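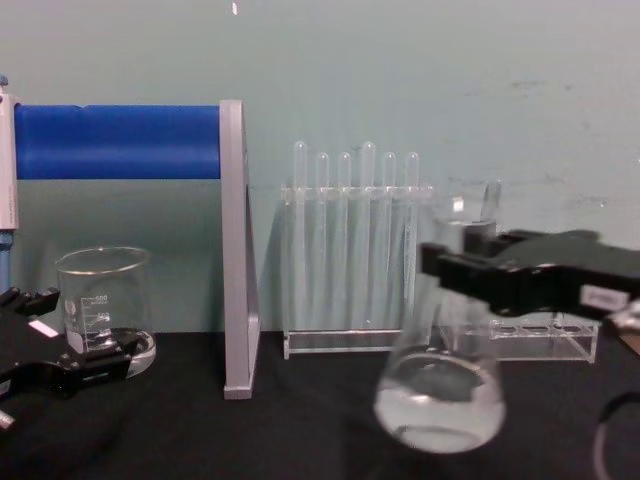
Glassware bench, right arm on the beaker

Speaker notes — Kundik project, robotics club evening
Talk given 18/05/2023, notes tidied a little since

Okay, slow down at the start. I always race through the first slide when I'm nervous, so: breathe, say hi, say who we are. I'm presenting for the Kundik group, which is the student project that came out of the Lurkholm robotics class last November. Callum Sedgwick did most of the arm control and I did most of the task planning and nearly all of the complaining.

Ask for hands up — who's ever done a chemistry lab? (Should be most of the room.) Who's ever spilled something in one? (Same hands, hopefully, and they'll laugh.) Good, then you already know our problem. Pouring water from one piece of glass into another is something you do without thinking, and we've spent two terms thinking about it.

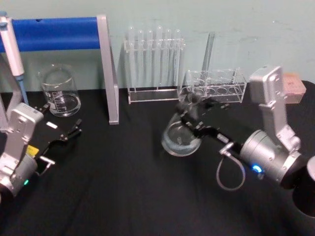

7 min read

What we set out to do. The class brief was one line long: pick a bench task a person does with two hands and get two arms to do it. Some teams went for folding or stacking. We went for glass, and I'd like to say there was a deep reason, but mostly Callum had access to beakers and I thought it would look great in a demo. It does look great in a demo! It also means every part of the job is see-through, and I'll come back to that because it ate our whole winter.

Leave this slide up and let people look at it. Point out the racks at the back, and the beaker in the right gripper with a bit of water in the bottom. Water only, no reagents, that was the deal with the lab and it's still the deal. If somebody asks about the pipette over on the left, say it's a later task and move on, or we'll be there all night.

The tablecloth. Don't skip this bit, people like it. We started on a bare white bench and clear glass on white is horrible. The rims just vanish. We tried taping colored paper down, we tried a lamp from the side, and then we put a black cloth over everything and the bright edges on the glass started to stand out. Cheapest fix of the whole project. The catch is that cloth has folds, and a fold near the base of a beaker can look an awful lot like the base of a beaker. So now one of us smooths it out before each session and we both argue about whose turn it was.

Numbers slide. Say these slowly and don't read the table out loud.

We recorded 400 practice runs by hand-guiding the arms before we let the planner anywhere near them. Then we scored 63 runs of the planner on its own, with the same pick, tilt and set-down each time, and 29 of those were clean from beginning to end. Clean means no bump, no drip on the cloth, and the beaker put back inside the target patch. I know that's under half. I'm fine with that being under half and I want to say so, because last year's talks all had beautiful percentages and I came away with no idea what had gone wrong for anybody.

(If the room is mostly first-years, explain here that a run that drips once is a fail, even if everything else was lovely. They'll think we're being harsh. We are.)

Where the runs went wrong. Three kinds, in the order I find them annoying:

Grip too low on the wall. The fingers close, the beaker is held, everything looks good, and then the tilt puts the weight in the wrong place and it rolls in the grip. Going for the rim helped a lot. Rubbery pads helped too, but they wear, and worn pads look the same as new ones until you're mopping.

Swinging. If you lift fast, whatever's in the bottom sloshes and the beaker rocks with it. Callum's fix was to take the speed way down for the first part of the lift and then let it pick up. It's a bit boring to watch. Warn people that the video is a bit boring to watch.

The cable. Oh, the cable. There's a loop hanging below the right gripper, and in the early sessions we planned every path as if it wasn't there. The arm would go neatly around the glass and the cable would come trailing along after it. We gave it a keep-out zone in the planner, kind of a fat invisible sausage under the wrist, and that was that. Serside is the name of the planner, by the way, I always forget to say it. It's named after the street Callum grew up on.
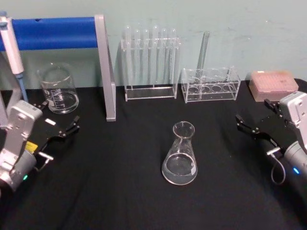
And the other thing I'd do differently is the start position. For ages we began each run wherever the last one had finished, which felt efficient and was a total mess, as you couldn't compare any two of them. Now both arms go back out to the sides with the fingers open, we check what's standing where, and only then do we press go. It adds time to every single run. It also meant that when something failed we could set the same thing up again and watch it fail again, and I can't tell you how much calmer that made everyone.

Same goes for the row at the back. Pick a layout, keep it, write it down. We lost an entire afternoon to a rack that had been nudged a finger's width to one side, and the planner was doing exactly what we'd told it to.

Money, quickly, somebody always asks. Our budget for the year was 3,575 dollars, not counting the arms, which belong to the department. Most of it went on gripper parts and spare pads. Glass was less than you'd think.

What's next. The Baird round is the one we're aiming for, and that asks for a full transfer: pick up, pour into a second vessel, put both down. So the left arm finally gets a proper job. Right now it mostly holds still, and when we've asked it to steady something it has been a little too enthusiastic. Callum wants to start with the flask. I want to start with two beakers and a wide target. We haven't settled it — take a vote from the room if there's time, it wakes people up.

Questions I expect: why not plastic (we may yet), can it read the markings on the side (no, we go by weight), can I join (yes, please, come and find either of us by the door).

Leave the sign-up sheet on the front table. Take the adapter home this time.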